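Switching my phone plan in September

I finally moved off Ekano after years of paying for data I never used. My bill had crept up to over 40 dollars a month, and I work from home, so the phone sits on wifi nearly all day.

Noltelis had a cheaper plan with 2 gigs of data. Signing up took one evening. The slow part was getting the transfer PIN out of Ekano, which hides it three menus deep in the account page.

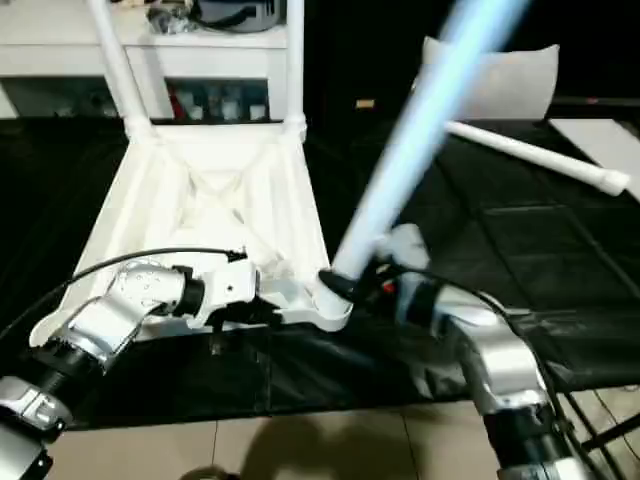

Do you have to cancel the old plan first? Leave it running until the new one works, and the number transfer closes the old account for you.

My texts came back before my calls did. I restarted the phone twice, and by dinner both were fine. I also had 941 reward points left with Ekano, and those are gone. You need 2,000 to trade them for anything, so I didn't lose much.

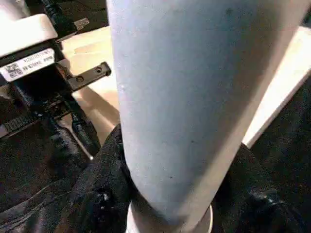
Coverage at my house is the same as before. In the basement I get one bar, and that was true with Ekano too. I would still pick a plain phone over a glossy one for the next upgrade. A matte pale blue-gray like the surface in the photo would suit me, even if it does show small scuffs and specks.

Recent posts
Botanari seed order, what came up
Canceling my Ghorbani gym membership
Cleaning out the email inbox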